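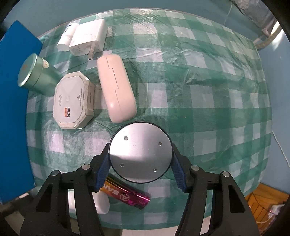 Bits and bobs on a checked tablecloth.

Why does plastic last so long?

Plastic is made of very long chains of tiny parts. Water and air find them hard to break, so a bottle can last 200 years or more. Metal can rust and card goes soft – plastic just stays.

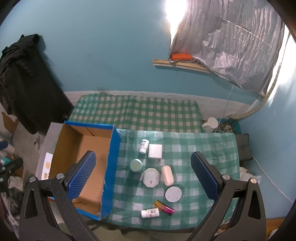
Cardboard box with blue along its rims.

Cardboard comes from wood. Worms and mould can eat it in the soil.

Comments (2)
We buried card in June and it went mushy.
Do worms eat tape?

Related
Why do nails rust?
How glass is made

29 shares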